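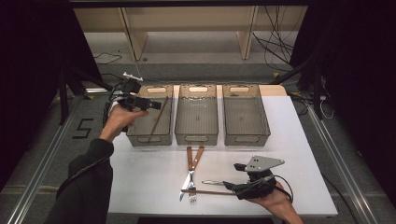 Karim Awad reckoned I'd got the whole thing backwards: people in shared kitchens don't lose things, they lose track of who was meant to put them back. He told me this in August, when I'd only just started the interviews, and I'm afraid I wrote it down and then ignored it for months. So this section is partly me catching up with Karim.

4.2 Where the cutlery goes

Figure 3. Small utensils and open baskets on a white table.

I'd better say what I mean by drift. In the Runville house (the larger of the two, with the long corridor and the dreadful fridge) each tenant moved in with their own knives, forks and so on, and within a term most of it had ended up in the common drawer. I call an item drifted once its owner can no longer say which room or drawer it lives in. It's a loose definition, I know, and Noemí Cortés has told me so twice, but when I tried a tighter one the tenants just laughed at me.

We logged 1,685 items across both houses. Of these, 291 had drifted by the first check and a further 131 by the second. I had expected the plates and pans to be the trouble, seeing as those are what everybody moans about in the group chat, but big things hardly moved at all. A frying pan has a face, as one tenant at the Guvmont house put it. You know your own. A teaspoon hasn't, and teaspoons made up far more of the drifted lot than I'd have guessed.

What surprised me more was how little people minded. I'd gone in with a set of questions about blame (who took it, did you say anything, did you take one back?) and got shrugs. One woman had lost every fork she owned and described this to me quite cheerfully while eating noodles with somebody else's. When I asked whether she felt she owed anyone a fork, she thought about it for a while and said she supposed she owed the drawer one. I've used that phrase in the title of the next section, with her permission.

The drawer, then, gets treated a bit like a person. Tenants pay into it and draw out of it, and they get cross on its behalf when it runs low. Nour Qudah found much the same with umbrellas in the Zeleke office study, though her umbrellas went home with people and mostly didn't come back, so the comparison only goes so far. Cutlery rarely leaves the building. It goes upstairs on a plate and sits under a bed until someone has a clear-out, and then down it all comes in one go!

Back to Karim's point. When I re-read the transcripts with it in mind, I found tenants talking about turns much more than about things. Whose week was it? Did the washer-up also have to dry? In the Guvmont house the rota said "kitchen" and nothing else, and the arguments there were nearly all about where washing up ends. In Runville the rota listed putting away as its own job, and drift was slower between the first and second checks, although I wouldn't lean on that very hard with only two houses and a change of tenants halfway through.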